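Porkano Laboratory
Nov 3, 2020

1/ Today the Porkano Laboratory is releasing a technical report on how a pair of robot arms can learn to keep a desk in order. The lead author is Tsung-han Tai. This thread covers the method, the main result and the parts of the work that remain open.

2/ The question was a narrow one. When a two-arm system learns from human demonstrations, does it help to record the moments when the operator pauses and changes their mind about which arm to use? Standard practice in our group had been to trim those moments out before training.

3/ We had always treated them as noise. An operator starts to reach with the left arm, stops, and finishes with the right. The trimmed version is shorter and cleaner, and it trains faster. It also removes most of the evidence of how a person decides between two hands.

4/ For this study we kept two copies of the same recordings. The first, which we call Diker, was trimmed in the usual way. The second, Coler, kept every pause and every change of arm, with a marker at the point where the operator switched.

5/ The data set contains 1,000 demonstrations, recorded by six operators beginning in May. All of them used the same software, and all of them completed a practice period before any of their recordings were counted. Operators were not told which version of the data would be used for which model.

6/ Each demonstration starts from a different arrangement of everyday items. The operator is given a short written goal, such as "clear the space in front of the tray" or "put the small items away at the back." The choice of arm and the order of steps are left to the operator.

7/ We chose office and household items on purpose. They vary in weight and stiffness, and several of them can be picked up well from one side and badly from another. A stapler lying flat is a different problem from a stapler standing up. Cables are harder still, and we discuss them separately in the report.

8/ The two models share the same design and the same training settings. Only the data differ. We trained each model five times from different starting points and report all of the runs, including the weakest.

9/ Result: the Coler models completed more of the test goals than the Diker models. The gap was small on goals that one arm could handle alone. It was much larger where an item lay near the middle of the table and either arm was a reasonable choice.

10/ In those middle cases the Diker models showed a familiar fault. Both arms would begin to move toward the same item, and the safety layer would stop them. The Coler models were more likely to have one arm yield early and let the other finish.

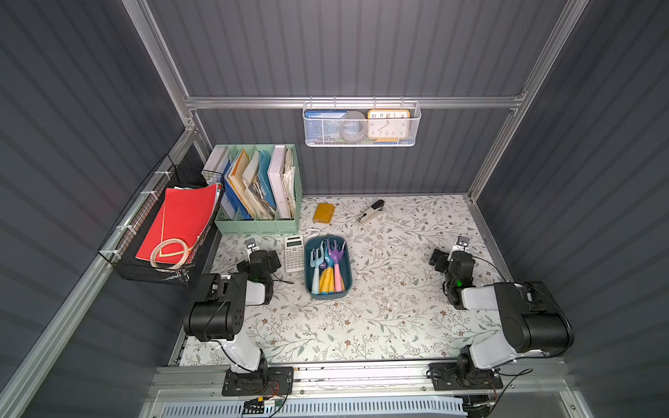 11/ The safety layer, named Crabtree, was active in every trial. It checks the planned path of each arm against the other and against the walls of the workspace. A trial stopped by Crabtree was scored as a failure, even if the item was already in the gripper.

12/ There are costs. The untrimmed data take longer to train on, and the resulting models move more slowly. Some of that slowness looks like copied hesitation. In a number of trials an arm paused over an item for no reason we could identify and then carried on.

13/ We also tested a middle version, in which pauses were shortened but the switch markers were kept. It recovered part of the lost speed. The results varied too much from run to run for us to recommend it, and the full figures are in the appendix.

14/ Limits of the study: one workspace, one pair of arms, and a fixed set of items. We have not tested heavier objects or a moving base. Readers should be careful about applying the result to tasks where the two arms must hold the same item at once, as very few of our goals required it.

15/ The report, the written goals and the scoring guide are available on the laboratory's website under Publications. Recordings will follow once the operator consent forms have been fully processed. Groups that wish to run the comparison on their own equipment may request early access through the contact form.

16/ Tsung-han Tai will answer written questions about the method for the next two weeks. Please include the section number of the report you are asking about. Corrections are welcome and will be listed with credit in the next version.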